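강의노트 > 로봇조작실습 > 9주차 > 손에 쥐는 그리퍼 비교

강의계획 실습자료 과제제출 질문게시판 장비예약

9주차 강의노트: 손에 쥐는 그리퍼, 직접 써 보고 비교하기

지난주까지 팔에 달린 그리퍼만 만졌는데 이번 주는 드디어 사람이 손에 쥐고 쓰는 그리퍼입니다. 개인적으로 이 과목에서 제일 좋아하는 주차예요!

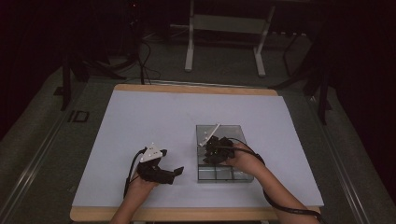
손에 쥐는 그리퍼의 매력은 조작자의 감각이 거의 그대로 살아 있다는 점입니다. 조이스틱이나 리더 암으로 원격조작을 해 본 사람은 알겠지만, 손목을 조금 비틀고 싶을 뿐인데 팔 전체가 크게 돌아가는 일이 흔하죠. 손에 쥐면 그런 답답함이 확 줄어듭니다. 대신 다른 문제가 생깁니다. 사람 손목은 되는데 로봇 손목은 안 되는 자세가 있고, 사람은 무의식중에 그런 자세를 아주 잘 씁니다. 오늘 실습의 절반은 이 차이를 몸으로 느껴 보는 일이라고 생각하면 됩니다.

1. 비교할 장비

조별로 두 종류를 번갈아 씁니다. 이 노트에서는 장비함에 붙은 이름대로 Trandik형과 Jesten형이라고 부르겠습니다. 둘 다 양손용 한 쌍입니다.

Trandik형은 손잡이가 굵고 무게중심이 손바닥 쪽에 있습니다. 오래 들고 있어도 손목이 덜 피곤한데, 좁은 곳에 넣으면 몸통이 먼저 걸립니다. Jesten형은 앞이 가늘어서 칸막이 사이로 잘 들어가지만 무게가 앞으로 쏠려 있어요. 처음 잡으면 Jesten형이 훨씬 좋게 느껴지고, 반복이 쌓이면 의견이 갈립니다. 작년 수강생들도 딱 반으로 나뉘었는데 저는 그 토론이 정말 재미있었습니다.

무게는 손잡이를 포함해 Trandik형이 488 g, Jesten형이 249 g입니다. 숫자만 보면 승부가 난 것 같죠? 그런데 손목이 느끼는 것은 질량만이 아니라 손바닥에서 무게중심까지의 거리를 곱한 모멘트입니다. 4주차에 쓴 식을 그대로 가져와서 직접 계산해 보세요. 무게중심은 줄에 매달아 찾으면 됩니다.

2. 과제 동작: 칸막이 상자

투명한 칸막이 상자는 단순해 보여도 그리퍼 비교에 아주 좋은 물건입니다. 칸 안에 든 부품을 집으려면 손가락이 위에서 거의 수직으로 내려가야 하고, 손가락을 벌릴 공간은 칸의 폭으로 정해집니다. 잡기 전에 얼마나 벌릴 수 있는가, 이것을 접근 개폐폭이라고 부릅시다. 최대 개폐폭이 아무리 커도 칸 안에서는 의미가 없습니다.

투명하다는 점도 중요합니다. 깊이 카메라는 투명한 벽에서 값이 비거나 엉뚱한 거리를 내놓기 쉽습니다. 사람은 반사광과 기억으로 벽의 위치를 짐작하지만 센서는 그렇게 못 하죠. 7주차의 깊이 영상 자료를 다시 펴 놓고 실습하기를 권합니다.

동작 순서
- 오른손으로 부품을 집어 옆 칸으로 옮긴다
- 왼손 그리퍼로 상자 벽을 가볍게 받친 채 같은 동작을 되풀이한다
- 왼손과 오른손의 역할을 바꾼다
- 장비를 바꾸어 처음부터 다시 한다

두 번째 동작을 대충 넘기지 마세요. 빈 상자는 가벼워서 칸막이를 살짝만 건드려도 밀립니다. 한 손으로 받치는 순간 난이도가 뚝 떨어지는데, 양팔 조작이 왜 필요한지 이만큼 간단하게 보여 주는 과제가 드뭅니다.

3. 마커와 자세 추정

그리퍼의 위치와 방향은 몸체에 단 마커판으로 추적합니다. 판을 크게 만들면 점 사이 간격이 넓어져 방향 추정이 안정되지만, 주변 물건에 부딪힐 확률도 같이 올라갑니다. 또 손이 상자 안으로 내려가면 마커가 가려지기 쉬워요. 판을 비스듬히 세우는 설계가 많은 까닭이 여기에 있습니다.

기록할 때는 마커 좌표계와 손가락 끝 좌표계를 꼭 구분하세요. 마커에서 손가락 끝까지의 변환은 장비를 고정한 상태에서 먼저 구합니다. 손목만 돌렸는데 손가락 끝이 크게 원을 그리며 움직인 것으로 나오면 열에 아홉은 이 변환이 틀린 것입니다. 부호부터 확인하세요.

4. 케이블

케이블 얘기를 따로 떼어 쓰는 게 좀 우습지만 해 보면 압니다. 케이블을 팔뚝 위로 넘겼을 때와 손 옆으로 내렸을 때 손목 회전의 느낌이 완전히 다릅니다. 두 가지를 다 해 보고 편한 쪽을 고르되, 장비를 비교하는 동안에는 한 가지로 통일합니다. 안 그러면 그리퍼를 비교한 건지 케이블을 비교한 건지 알 수가 없어요.

5. 기록 방식

제어기는 Mofokeng 보드를 씁니다. 개폐 신호의 타임스탬프는 밀리초 단위이니 초로 바꿀 때 1000으로 나누는 것을 잊지 마세요. 해마다 그래프 가로축이 이상하다는 질문이 들어옵니다. 성공과 실패 외에 '성공했지만 벽에 닿음'이라는 항목을 따로 두세요. 두 장비의 성격 차이가 가장 또렷하게 드러나는 칸이 바로 이 칸입니다.

분석 틀은 Willbridge 실습 폴더에 있는 표 양식을 그대로 써도 좋고 새로 만들어도 됩니다. 평균만 적지 말고 시도 순서대로 그린 그래프를 꼭 넣어 주세요. 익숙해지는 속도까지 보여야 비교가 됩니다.

6. 제출

조별 보고서 한 부, 토요일 자정까지. 모멘트 계산, 시도별 그래프, 그리고 우리 조라면 어느 쪽을 고르겠는지 한 문단. 두 장비의 장점을 섞은 스케치를 그려 오면 다음 시간에 화면에 띄워 놓고 같이 이야기하겠습니다. 엉성해도 대환영입니다!

댓글 4

관절덕후: Jesten형으로 먼저 연습하고 Trandik형을 하면 뒤쪽이 유리한 거 아닌가요? 이미 손에 익어서요.

담당교수: 좋은 지적입니다. 조마다 시작 장비를 다르게 배정하겠습니다. 순서 효과도 보고서에 써 주세요.

3조: 모멘트 계산할 때 케이블 무게는 빼나요?

담당교수: 일단 빼고 계산한 다음, 느낌과 안 맞으면 넣어서 다시 해 보세요.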